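Working Rules for Hand-Held Gripper Sessions on the Upper Floor

Revised Wednesday, December 27, 2023

Vanderleia Lacerda wrote the first version of these rules for the Prundmont site. Read them before your first session, then keep a copy at your station.

Step 1. Check the station

Put the table where the operator can stand with both elbows free. Stay back from the handrail. Anything dropped over it lands on the floor where other people work, so light items get the same care as heavy ones. Tell the people at the nearest desks that you are starting.

Loose jewelry goes inside the shirt or into a locker. Lanyards come off.

Step 2. Check both grippers

Open and close each one ten times with nothing in it. Look at the marker on top. If it is scratched, dirty or lifting at a corner, swap it and write the change in the log. Keep sleeves and fingers off the marker faces while you work.

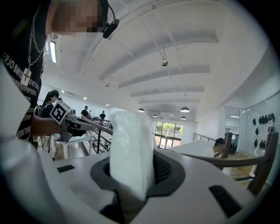

Gripper in hand near the upper-floor railing, marker facing up.

Step 3. Handle thin plastic slowly

Bags and film catch on the mesh inside the fingers. Close on a fold, lift a little, and wait a second before you move sideways. If the plastic snags, stop and free it by hand with the gripper open. Do not shake it off. Brian Nyamweya logged 272 snags at Plilesum in May, and most of the torn pads came from shaking.

When two people or two hands pass a bag across, the receiving side closes first. The giving side opens only after that.

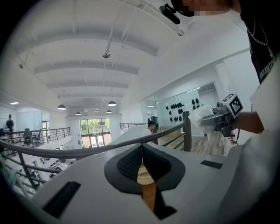 Step 4. Lay out the objects

Use the object list for the day and leave gaps wide enough for an open finger. Baskets and trays go toward the far side of the table, soft things where you can reach them without leaning. Glasses are placed folded. Nothing may hang over the table edge.

Let cables drop straight down from the grippers and keep your feet clear of them. Power leads on the floor run behind the operator or along the side, never across the walkway. Fans and water bottles stay off the work table.

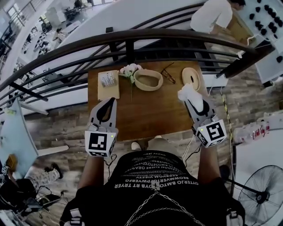

Take up tissue with the lightest grip that will hold it. A hard squeeze leaves fibers on the pads, and they have to be wiped before the next object. Put each thing down fully before opening the fingers.

Step 5. Stop on time

A session is 3 blocks with a break after each. Anyone nearby can call a stop, and the operator puts both grippers down before asking why. Solange Perrin keeps the log for the morning group and Mervin Bélanger for the afternoon. Pads are replaced after 800 grips or at the first tear. Spares are in the Buschmann cabinet, second drawer.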